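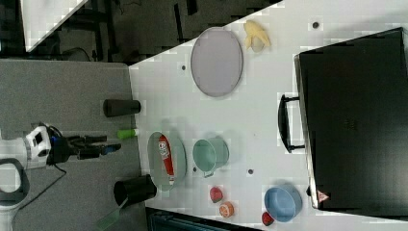 La vajilla del comedor sigue siendo el punto flojo del proyecto y empiezo por ahí porque es donde se fue más tiempo este semestre. El reparto de piezas por mesa está cerrado, la recogida no. En la mesa blanca de pruebas quedan todavía vasos negros tumbados, la taza verde agua también de lado, el plato ovalado lavanda arriba y un sobre rojo y blanco encima del plato de cristal. Eso es lo que queremos evitar cuando se abra el comedor: que lo de beber, lo de servir y lo de picar acabe todo mezclado en la misma superficie. Falta decidir dónde va cada cosa - propuesta más abajo.

4 de junio de 2021
Por Tiruwork Demissie
Categoría: Informes de avance / Comedor y cocina compartida

Para: Fundación Grostance. Proyecto Loltine, equipamiento de la cocina compartida del edificio Uysal.

Inventario. Terminado. 233 piezas entre platos, tazas, vasos, cuencos y utensilios, todas anotadas en la hoja de cálculo con estado y procedencia. Se han retirado 12 por desconchones o grietas, ya descontadas. La mezcla de colores se mantiene, como se habló en la última reunión: sale más barato y la gente distingue su taza. Lo único, que los vasos sean del mismo modelo dentro de cada mesa, si no no apilan y se pierde media balda.

Gasto. Ejecutados 1718 euros de la partida de menaje. Facturas de Berness adjuntas menos una, la de las sartenes, reclamada dos veces y prometida para la semana que viene. En cuanto llegue la reenvio. No se ha tocado la partida de mobiliario.

Baldas y cajones. A medias. Las baldas altas están puestas, los separadores de cajón no. El proveedor mandó una medida que no era y hubo que devolver. Mientras tanto los utensilios van en una bandeja y se revuelven cada día, lo sabemos.

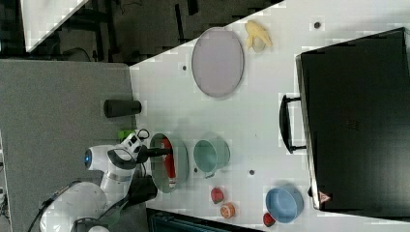
Con la comida suelta pasa algo parecido. Fruta, cosas pequeñas de picar, sobres: no tienen sitio fijo y terminan junto a los platos o directamente sobre la mesa. Propuesta, para que me digáis sí o no:

- Un cuenco por mesa para la fruta pequeña. La grande en fuente ovalada, en el centro.
- Sobres y paquetes fuera de los platos, en una caja aparte con tapa.
- Tazas y vasos siempre de pie, en el lado contrario a la comida.
- Sartenes y cazos no se quedan en la mesa después de servir. Salvamanteles si hace falta, pero vuelven a la cocina.

Lo hemos probado dos turnos con el grupo de la mañana. La primera regla se entiende sola. La de las sartenes cuesta, sobre todo a última hora, cuando hay prisa por cerrar. Habrá que poner un cartel y repetirlo en la reunion de usuarios.

Limpieza de superficies. Paño húmedo y jabón neutro, nada de estropajo en las mesas claras. Las mesas con agujeros en el tablero necesitan repaso aparte, ahí se mete la miga y el paño no llega. Cepillo pequeño comprado, cargado a consumibles.

Retrasos. El lavavajillas, tres semanas más de lo previsto según el instalador. Se friega a mano por turnos. No afecta al presupuesto pero sí a los ánimos, y prefiero dejarlo escrito.

Siguiente tramo. Separadores, cartelería, cierre de la factura pendiente. Si la propuesta de mesas se aprueba este mes, se aplica en todos los turnos y en noviembre os paso un recuento de roturas para comparar con el de ahora.

Necesito de vosotros dos cosas: el visto bueno a las reglas de mesa y confirmación de si el sobrante de menaje puede pasar a almacenaje. Con un correo corto me vale.

T. Demissie

Entradas relacionadas
Loltine: presupuesto de menaje, versión revisada
Cocina compartida Uysal: plano de baldas y cajones
Turnos de fregado hasta la instalación del lavavajillas
Qué hacer con las piezas desconchadas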